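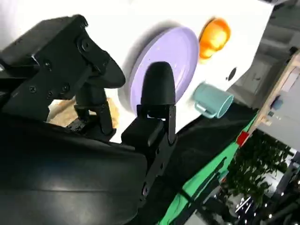

Joltau

Jan 9, 2020

Can you walk on the road at a march if you haven't told the police?

Hi all, bit of a newbie here so be kind! A few of us in Tunedano want to get people together against the plan to cut the night bus, the number 32. I started a petition in June and it's now got 1288 names on it, which is miles more than I expected (I thought it'd be me and my street). So now everyone wants a march from the bus station to the town hall. I've never run anything bigger than a birthday tea. My neighbour reckons we can just turn up so long as we keep moving, my sister reckons we need a permit, and the council's phone line plays me music until I give up. Who do I tell, and how early? And can we have a drum?

Faulkner

Hello, and well done on the petition! I helped with the library march and we got in a right muddle over this, so learn from us.

There isn't a permit as such where we are, but you do have to give written notice of a march. It goes to the police, and the council can't do it for you. Ours had to be in at least six clear days before, and we handed it over at the station desk and asked for a receipt. You put down the date, the start time, the route and the name and address of someone organising it. I'd send it weeks ahead if you can, as they rang us back and wanted a different route round the roundabout, and we'd already printed the leaflets.

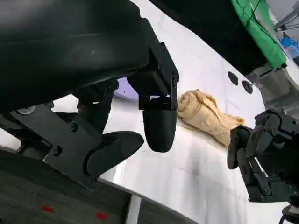 Do write to the council as well, mind, especially if you want speeches on the town hall steps. They own the steps and they asked us for insurance, which we got through the union branch for nothing. Get some people in bright tabards to walk at the sides, and have one of them right at the back with the slow walkers and the prams. We had 7 and could have done with double.

Drum is fine. Megaphone is fine in the daytime too, but ask about anything you plug in.

Ronex

just do it on the pavement, no one will stop you. we did one outside the post office with no notice and 2 police came and had a chat and that was it

Faulkner

Ronex, that's standing still though, it's different rules for a march! Joltau, please send the form in.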